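GIS scripting, session 2 - notes

Lorena Painemal. Bring the Ranach layers, same folder as before.

Today: coordinate systems and why your buffers come out wrong. Most of the odd results last time were people buffering in degrees. A buffer of 1000 needs a layer in metres. Check the layer first, then run anything.

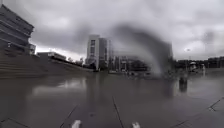
Step 1. Check the projection
Print the spatial reference for every input. If two differ, stop and reproject, dont trust on-the-fly. The display will look fine and the numbers will be rubbish. Name the output with the zone on the end, eg. parcels_30 or parcels_31. Cisternas straddles both - pick one and stick to it.

Step 2. Clip before you join
Join on the full Skaralard set is slow. Clip to study area, then spatial join. Keep the ID field!! Half of you lost it in February.
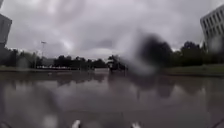

Raster to polygon comes next, only on the classified layer. Simplify off for now. Standing water over paving, with grey buildings either side, is a good case to think about: murky brownish grey water and grey surfaces can end up in teh same class, so look at your training areas before converting. Then dissolve on class, delete slivers, save.

Homework: run all of it on the Janix tile, hand in script plus one map. Scale bar in metres please.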